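Home Older Newer Archive About

May 11, 2024

Open day at Rarnar, out past the Borkbridge turnoff. Wilmer Ccori had a spare pass and I had no excuse. We were given badges (mine was 142) and a pen that quit before I'd finished signing in.

I had pictured something with sparks. What we got was a white table, a pair of black arms and a ball of crumpled brown paper. I've watched surgery shows with less tension. 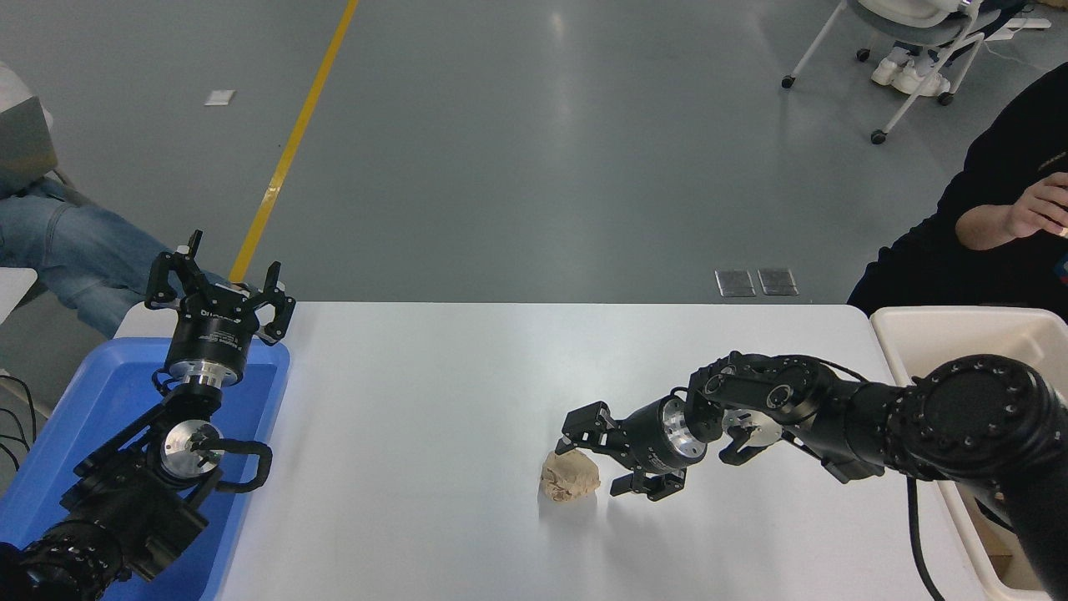

Jhonatan Cuadros gave the talk. He says "grasp" the way other men say "Tuscany." The software is called Clornano, the project is called Awan, and I asked twice which was which and still wrote it down wrong. A man near the front wanted to know if it could do dishes. Jhonatan said that was a different team - I think he was being kind.

I'm 87 percent sure I could tidy a table faster, but I'd want lunch, and I'd complain. Wilmer leaned over to say his son has been asked to pick up paper for 12 years without showing this much interest.

Nice floor, by the way. Gray and shiny, the kind you could never have with a dog.

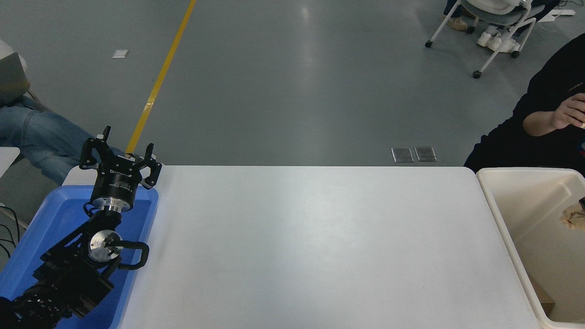
The left arm and its blue tray, table clear.

Coffee was weak and the cookies were good. Took two for the drive. There's another open day in July and I seem to have put my name down for it, under the impression that it was the parking sheet. Odometer said 1773 when I got home, so the new car is due its first checkup soon. Call them tomorrow.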